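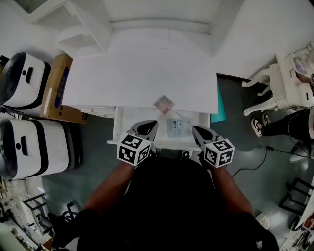 When do the schools in Zurnville open again?

Monday, November 14 for everyone in grades 1 through 8. Kindergarten comes back one week after that, on the Monday before the holiday break, so the little ones get a short first week. The high school never fully closed, so nothing changes there.

Why did they close in the first place?

The flooding in late summer got into the boiler rooms at both elementary buildings and the middle school, and the district didn't want to open without heat. I was at the September meeting where Superintendent Hajnalka Medve went through the repair list (it took most of the evening – bring a snack to these things). The boilers at Fekete Elementary are the last ones to be replaced.

Is my child going back to the same building?

Most likely. The one big exception is Drutum Elementary, where 4 classrooms on the ground floor need new flooring and won't be ready. Those classes will meet at the middle school until winter break. If your kid is in one of them, you should already have a letter with the room number on it. My neighbor's letter went to her old address, so check with the office if yours hasn't come.

What about the bus?

Same routes, same stops, but pickup is 15 minutes earlier for the Drutum kids who are going to the middle school. Route 8 will run twice in the morning. I asked whether they'd post a live tracker like last year and was told they're working on it, so I'd plan on standing at the corner for now!

Do kids have to make up the missed days?

Part of them. The state is letting the district count the home packets as school days as long as they were turned in, and the rest will be made up by shortening spring break and adding a few days in June. The June days aren't final. The board votes on them at its next meeting and I'll change this answer once they do.

My kid didn't finish the packets. Now what?

Don't panic, mine didn't either. Teachers will take late packets through the first full week back. Shoaib Khattak at the middle school told parents in his newsletter that he cares more about seeing the reading log than the worksheets, but other teachers may feel differently, so send a quick email and ask.

Will there be lunch?

Yes, hot lunch from day one, and it's free for every student through the end of the semester. You don't have to fill in a form for that. You do still need the allergy form, though, even if you did one last year.

Can I keep my child home a bit longer?

You can, up to the end of November, if you sign up for the remote class. There are 100 spots across all grades and Pin-yu Cheng in the enrollment office is handling the list. It's live video in the mornings and independent work after lunch – a lot more structured than the packets were.

Who do I call if my question isn't on here?

The district office, extension 439, on weekdays. I'm only a parent who got tired of answering the same texts, so please don't take my word over theirs. If you spot something wrong on this page, leave me a note in the comments and I'll fix it.

Last updated Friday, October 7, 2022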